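Chapter 6
Bail and Remand in the Local Court

A person who has been charged with an offence has not been found guilty of anything. The court still has to decide where that person will live until the case is heard. It has two main choices. It can grant bail, so the accused goes home under certain conditions, or it can remand the accused in custody.

This chapter looks at how that choice is made in Bescombe, a regional centre with one courthouse and two courtrooms. The Bescombe court deals with nearly 60 bail applications in a busy month, and November is usually the busiest. Most are over quickly. A few take a whole morning — often those where the accused has missed court before.

We begin with a short case. A man was charged with breaking into the Gomex hardware depot on Crenshaw Road and taking power tools. He had a fixed address in Calon, a part-time job and one earlier conviction for theft. Police opposed bail. They said he had failed to appear on a past charge and might offend again. His lawyer offered a curfew, and the man's sister agreed to put up money as a surety. The magistrate granted bail on condition that he report to the police station twice a week and stay away from the depot. The case was adjourned for 14 days.

Keep this case in mind as you read. We come back to it in section 6.2, on conditions, and again in section 6.4, on what happens when a condition is broken.

Several terms in this chapter have a narrower meaning in court than in daily speech. "Surety" means a person who promises money if the accused does not turn up. "Adjourned" means put off to a later date. "Breach" covers any failure to keep a condition, even a small one such as getting home late for a curfew.

The rules differ from place to place. Check the bail law that applies where you live before you answer the review questions.
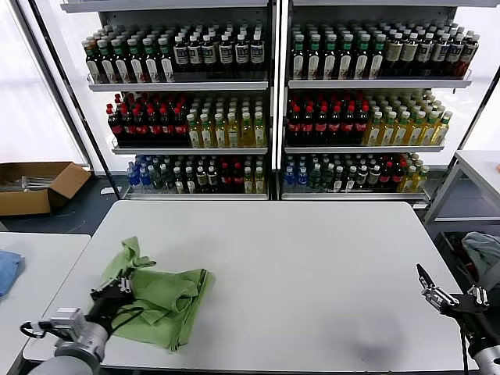

Can a bail condition be changed after it has been set?

The accused or the prosecutor can apply to the court to vary it, and the old condition stays in force until the court makes a new order.

© Crenshaw Legal Studies | Contact the publisher | Back to top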